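Press release – for immediate use
Manness Automation, Ornton
November

WE PUT TWO ARM CONTROLLERS THROUGH 400 RUNS EACH, AND WE'RE SHARING THE LOT

Hello from the workshop at Manness! I'm Hsin-yi Man, I look after testing here, and I've been let loose on the press release this time, so please forgive me if it rambles a bit (our last one was so stiff I couldn't get to the end of it myself).

The news is that our side-by-side trial of the Dawber and Gretari arm controllers is finished, and from today anyone who wants the full results can have them free of charge. That means every run, including the ones that went badly, plus the settings we used and the files for printing your own set of test blocks. If you're a small firm or a college trying to choose a controller for a bench-top arm, I hope it saves you a few weeks of head scratching.

Why did we bother? Well, we fit arms for other people for a living, mostly in small workshops where one machine has to do several jobs. Customers kept asking us which controller was better at gentle pushing and nudging, and all we could offer was a shrug and a brochure. Brochures are full of top speeds and payloads. They say very little about what happens when an arm has to slide something light across a surface and stop in the right spot, and that's the sort of thing our customers do all day long.

So we went back to basics. We bolted a maple board to the bench, printed a set of chunky plastic blocks in different shapes and colours, and asked the arm to push them about with a plain round-ended rod. I know that sounds like a toddler's birthday present, but it's a surprisingly mean test. A cube pushed off-centre turns away from you. A cylinder wants to wander. And the stars are little horrors, because a point can catch against whatever is next to it and swing the whole block round.
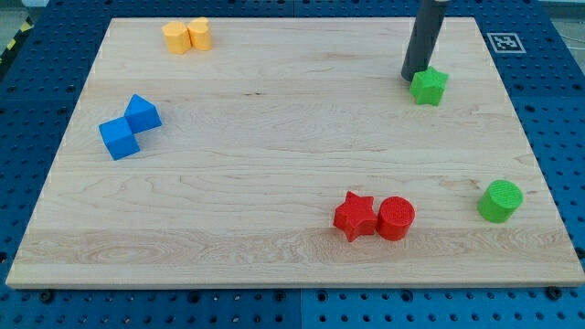 Each run began with the blocks in a new arrangement and an instruction such as "bring the blue cube to the green star" or "move the red cylinder away from the red star". The controller had 96 seconds to get it done. If the right block ended up in the right place, and the others hadn't been shoved off the board on the way, it counted as a pass. Anything else was a fail, and I was strict about it, much to the annoyance of my colleague Hok-lam Shek, who did the programming and felt that "nearly touching" deserved at least half a mark. It didn't get one.

We split the 400 runs for each controller down the middle: 200 with the blocks well spread out and 200 with them bunched together. Same arm, same rod, same board, same lights overhead. We swapped controllers at the end of every session so that neither of them got all the good days, and the camera was checked against its marker before we started again.

Now for the bit you've been waiting for. With the blocks spread out, there was hardly anything in it, and I'd happily use either controller for that kind of work. The Dawber was a touch quicker to set off and the Gretari was a touch smoother when it stopped. In the bunched-up runs they parted company. The Gretari was clearly better at easing one block out of a group without dragging its neighbours along, and it passed more of those runs by a comfortable margin. The Dawber tended to push on when a block stuck, then overshoot once it came free.

Before anybody rings up the Dawber's makers to crow, I should say it was much the nicer of the pair to set up. Hok-lam had it talking to the arm before lunch on his first try. The Gretari took him a good deal longer, and its manual is hard going – he has written his own notes for it, and those are in the download too. If you change jobs on your arm every few days, that might matter more to you than a tidy stop.

"I went in fairly sure the Dawber would walk it," says Hok-lam. "I've used it on lots of jobs and I like it. Then I watched it plough a star halfway across the board and had to think again. I'd still pick it for simple, roomy layouts, but for anything crowded I'd take the Gretari and put up with the manual."

A few things we didn't test, so please don't read too much into the results. We used one arm and one rod, and every block was hard plastic. We haven't tried soft things, heavy things or anything slippery. We bought both controllers ourselves at the normal price, and neither maker saw the results before you did.

Next up is the same board with 2 different grippers in place of the rod, so we can find out whether picking a block up is really any better than pushing it. I have my suspicions, and Hok-lam has the opposite ones. We'd also love to hear from anyone who repeats our runs on a different arm, especially if your answers don't match ours!

The results, block files and set-up notes can be had by asking the Manness office in Ornton. Journalists and teachers are welcome to come and see the bench at work – just let us know beforehand and ask for me or Hok-lam.

Ends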